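Desktop tower strip-down: gallery and notes

August
Text and arrangement by Gitau Urio

Notes from the strip-down and rebuild of one desktop tower at the Druvirholm workshop. The machine came in as a donated office computer with a complaint of slow starting and a noise on power-up. Widad Hakim did the bench work and Đạt Ninh kept the log. The entries follow the order of work, with a line or two for each stage. Where an entry has no picture, the log entry has been used.

The case is a steel mid-size tower with a side panel that slides to the rear. Anyone working on a different pattern should check where the panel locks before applying force. Fixings are mostly the coarse-threaded type, with fine threads at the optical drive only. Mixing the two will strip the hole.

1. Before opening
Mains lead out, then the power button held down for several seconds to drain what is left in the supply. Monitor and keyboard leads were tagged with masking tape and put in the blue crate.

2. Side panel
Thumbscrews at the rear, both stiff. The lower one needed a flat-bladed driver. The panel lifts clear after a short slide and should be stood on edge, paint side to the wall.

3. Dust
Heaviest at the front intake and along the heatsink fins. Brushed out dry, with the vacuum nozzle held just off the metal. Fan blades were held still by hand during this step, as a fan spun by the air stream can put a voltage back into the board.

4. Front cover
Held by plastic clips down one side. Begin at the bottom. One clip had already whitened at the bend, and Widad eased it with a plastic card. The cover went back on at the end with no gap.

5. Memory
The machine had 2 modules fitted, in matching slots. Both were removed, the contacts wiped with a lint-free cloth, and both refitted to the same positions. No change in the start-up test at this stage.

6. Processor fan
Four-pin plug, keyed. The bearing was dry and noisy at low speed, and this accounts for the complaint on the job sheet. A replacement came from the Grusetti spares drawer. Old thermal paste was cleaned off with isopropyl alcohol and a thin new layer applied.

7. Drive leads
Power and data leads should be noted before anything in the drive area is disturbed, and the note should say which connector goes to which device. Colour is a fair guide within one machine and a poor one between machines. Pull on the plug body and leave the wires alone. The small label reading "HDD PS" beside the connectors was copied into the log as printed, together with the lead colours: red, yellow, orange and black on the power side, light blue for the SATA data cable. The cage has an empty bay with a flat metal floor, and a light blue latch tab stands out from its side. Check that any tab of this sort moves freely before loading a drive, as a forced one tends to snap at the root.

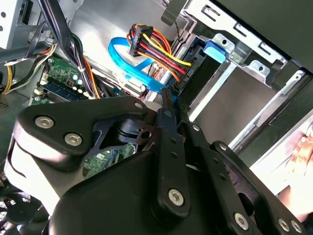 8. Disk check
The original hard disk was read on the Wutus test rig before any decision was made. It returned 292 reallocated sectors. Our limit for reissue is well under that, so the disk was wiped and set aside for recycling. Josphat Magesa signed the wipe sheet.

9. Replacement drive
A solid-state drive of nearly 1,000 gigabytes formatted capacity was fitted on an adapter plate. Four screws go into the plate, finger tight and then a quarter turn. The data lead was changed for a new one at the same time, the old plug having lost its grip.

10. Cable dressing
Loose power leads were gathered behind the front edge of the case and tied with hook-and-loop strap. Nylon ties are no longer used here. Cutting them off inside a case has cost us a fan lead on two occasions.

11. Clock battery
Coin cell, measured low and replaced. Date and time were reset in the firmware menu and the boot order changed to put the new drive first.

12. Soak test
Panel on, machine left running overnight under load. Temperatures levelled within the first hour. The log shows no restarts and no disk errors, and the fan stayed below the level at which it can be heard across the room.

13. Out
Labelled, bagged and moved to the Zacharias shelf with its power lead and a printed copy of the log. Begoña Bustamante holds the issue book. The machine should not leave the shelf without an entry in it.

Corrections to the log are welcome, particularly on fan part numbers, where our list has gaps for the older boards. The next gallery will cover a laptop hinge repair.

Contact: Druvirholm workshop, bench desk | Text and pictures copyright Druvirholm workshop | Back to top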